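Site de Jomthorpe - Bâtiment Kurkero, rez-de-chaussée
Contrôle périodique de sécurité incendie et évacuation - novembre

1. Issues de secours
Conforme. Portes déverrouillées pendant les heures d'occupation. La barre antipanique côté Grelham présente un jeu ; resserrage à prévoir sous 30 jours.

2. Extincteurs
Conforme avec réserve. Plombs en place. L'étiquette de vérification de l'appareil du couloir nord est illisible et doit être remplacée. 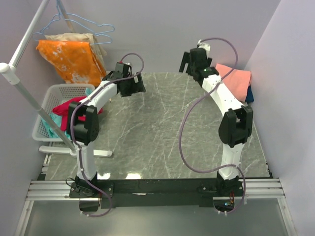 3. Éclairage de sécurité
Non conforme. Un bloc du palier ne s'allume pas au test. Commande à passer auprès de MacKinnon, référence identique.

4. Dégagements
Conforme. Cartons retirés du local d'archives - remarque du contrôle précédent levée.

5. Alarme
Conforme. Essai réalisé à 14 h 20, signal audible dans 100 % des locaux visités.

6. Affichage
Plan d'évacuation à mettre à jour : l'ancien point de rassemblement y figure encore.

Avis : favorable, sous réserve des points 1, 3 et 6.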